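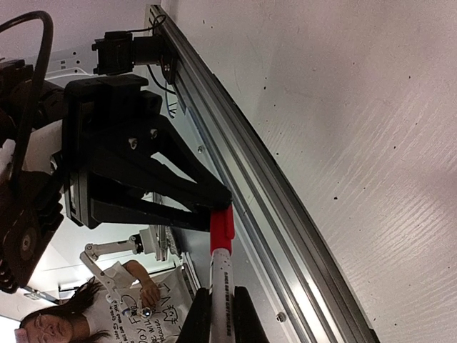
Wernside Staff Forum > Premises and Supplies > Whiteboard markers: storage and replacement

Eilidh Dow
Posted Wednesday, March 21, 2018
Colleagues are asked to note that from the start of next term whiteboard markers will be issued from the supplies room on the second floor and will no longer be left on the ledges in teaching rooms. Each room will receive a set of 2 black, with red and blue available on request. Markers should be returned to the tray with the cap fully fitted. The last order was for 386 markers, and a considerable number were found uncapped at the January check.

plerkport_annexe
Thank you for the notice. May I ask that red be included in the standard set? Those of us who teach bookkeeping use it at every session, and the supplies room does not open until after the first class has begun.

R_Trenar
I would support the opposite. Red is the colour most often left behind on the boards in Roy Building, and it is by some distance the hardest to remove after a weekend. If it must be requested, it will be used with more care.

plerkport_annexe
With respect, the difficulty in Roy Building lies with the boards. The surface is worn and holds every colour. We have red in use daily at the annexe and the boards are wiped clean each evening.

languages_office
Could the guidance also state how markers are to be stored? Our practice is to lay them flat. When they are kept upright with the cap at the top, the ink settles away from the tip and the marker is reported as finished when it is not.

R_Trenar
Flat storage is acceptable in a drawer but not on a ledge, where they roll off. An upright pot with the caps facing down serves the same purpose and takes less room.

languages_office
That is a fair point – although a pot on an open desk tends to be empty by Thursday.

Eilidh Dow
I am grateful for these replies. Red will be added to the set for the annexe only, and the arrangement will be reviewed in July. Either method of storage may be used. Requests for more than 30 markers should continue to be made on the supplies form, with the room number given.

hallam_desk
Does this apply to flipchart pens as well? We have a box of those in room 129 and they are regularly mistaken for whiteboard markers.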